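4.2 Clutter around small ovens

Pastor's account of the shared countertop holds that objects gather near a toaster oven by use: food close by, everything else farther off. We doubt it. The Lornlow survey, on which the account rests, covered 80 tables and asked owners what they kept near the oven. People answer such questions with what they think belongs there. A boxing mitt seldom makes the list.

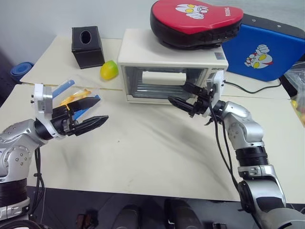
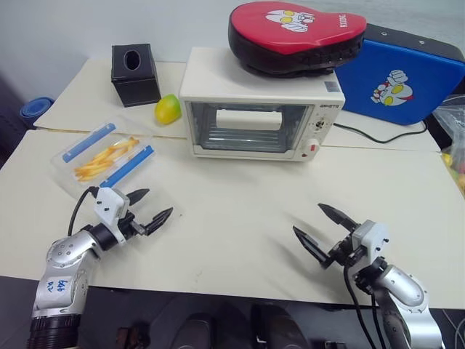
Figure 2. White toaster oven on a tabletop. First view: clear plastic package with blue stick-shaped items and yellow-orange pieces. Second view: red target mitt on top of the oven, blue pad to its right, mango and black tissue box to its left.

Conneely (July notes) would save the account by calling such items "parked", that is, left for a moment and so not part of the arrangement. The trouble is that no rule is given for telling a parked object from a settled one. A mango might be waiting to be eaten or might have sat for days – a single view cannot say. Nor can it say whether the top of an oven serves as a shelf every day or did so once.

We therefore coded position only, and left purpose out. Of the 260 entries in the Wutton set, the two coders disagreed most often over the word "near", which the Lornlow form never defines. Until it does, we see little reason to trust the published distances.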